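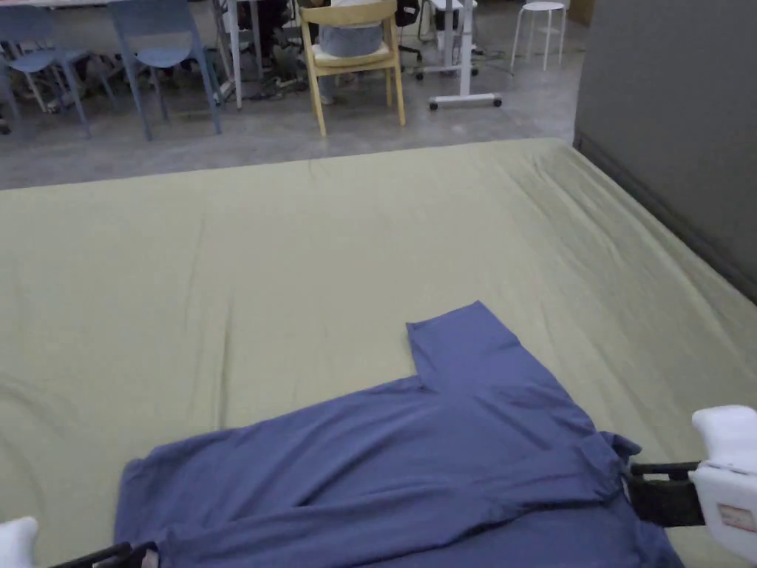
Sleeves first, always, says Tamsin, and then the sides, and never on a bare table if you can help it, because the cloth underneath is what stops everything sliding about while you're trying to get a straight edge. She told me this over the phone on Friday when I was moaning about the ironing, and I have been thinking about it ever since, which tells you what sort of a week it has been.

Sun 2 February

Rain until lunch, then a thin sort of sunshine that showed up the windows. I'd promised myself I would deal with the shirts before anything else and for once I did, or very nearly (I had two cups of tea and read the back half of the paper first, but I don't think that should count against me).

I have been a sides-first folder all my life. Mum did it that way, both sides into the middle and then the sleeves tucked wherever they'd go, usually in a sort of lump behind the collar. It makes a perfectly decent pile from the front and a dreadful one from the back. Tamsin's way is to lay the shirt out flat, give it a good smooth with the side of your hand, and bring one sleeve over across the body before you touch the rest. The blue-violet one is a good one to learn on, being long in the arm and with a proper cuff, so you can see straight away whether you've got the sleeve lying true. The shoulder is where it always goes wrong. It puckers up near the collar as soon as you pull, and you have to go back and coax it.

The green cloth has its own wrinkles, I'm afraid, and I kept wondering if I ought to iron that as well. Where would it end! I rather like it as it is, a soft sage sort of colour that makes everything put down on it look better than it did on the hanger.

Dilek rang in the middle of it all to ask whether I still had her Duman dish from December. I do, and it is on the side with a note on it so that I can't forget it again. She folds hers in thirds and stands them up in the drawer like books, and she swears she can find any shirt she owns in the dark. I said I'd never needed to find a shirt in the dark, and she said wait until the bulb goes on your landing. We talked for 59 minutes according to the telephone, and I don't believe a word of it. It felt like ten.

Anyway, back to the pile. I did three the old way for comparison and then did them all again Tamsin's way, and hers do sit flatter, there's no arguing with it. The white one with the stiff front still won't behave and I've hung it up in disgrace. Four jumpers went into the bag for Uliana, including the mustard one I've never once felt cheerful in. She may hate it too but she has the colouring for it.

Leek soup for supper and the end of the loaf. Must get thread tomorrow for that loose cuff button, and ring Tamsin back to ask what on earth one does with a hood.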